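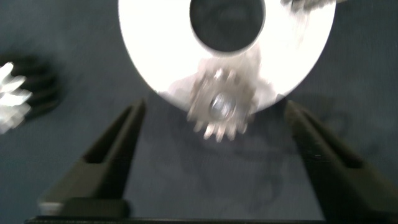
Ratberg wrote, after the previous report, that the room renewal at Brullomton should not go further until the noise readings on the second floor were in, and that the night rate for that floor should stay reduced until then. The readings are in. They are attached as table 2, and the reduced rate ended on Monday.

Brullomton Hotel, room renewal
Progress report to Cluketti
Sep 26, 2020

Work completed in the period

Second floor: 18 rooms stripped, painted and fitted with new door seals. Each room was measured with the corridor ice machine running and with it off. All rooms are within the limit set in the grant terms. Two doors had to be rehung before they passed, and the cost was charged to the contractor.

Third floor: 20 rooms emptied. Beds and desks are stored in the lower meeting room, so that room cannot be booked until the third floor reopens. Painting has started at the elevator end. The old window units come out floor by floor and not room by room, as agreed in the revised schedule.

Plumbing: shutoff valves replaced on both floors. One riser behind the linen closet was found to be a smaller size than shown on the building drawings. Lloyd has priced the change and the price is under the contingency line. Work on the riser will need the water off for one morning.
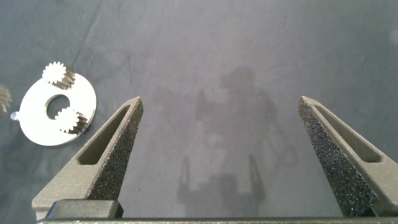 Drapes and bed throws are the largest open item. Lloyd delivered the first lot for the second floor and it has been hung. The second lot is on order but has no firm ship date. We reviewed the color again with housekeeping, who asked for something darker than the current beige. A dark slate gray like the cloth shown, with its faint mottling of lighter and darker patches, would hide small marks better, but soft creases still show on it, as the diagonal one does at the upper left. Throws would need steaming at each room change. We have left the order as it is and put the darker color down as an option for the third floor only - it would have to be confirmed before the second lot ships.

Spending

Paid to date on fabrics: $2,296. This covers the first lot and the fitting. The deposit on the second lot is 50 percent and falls due when the ship date is confirmed. No transfers between budget lines were made.

Open points

1. Ship date for the second lot. Lloyd to confirm in writing.
2. Date for the water shutoff. Guests on the first floor need notice the evening before.
3. Release of the third floor for sale. The booking system still shows it as closed, and it should stay closed until the paint has been inspected.
4. Decision from Cluketti on the darker fabric. If none is received, the beige stands.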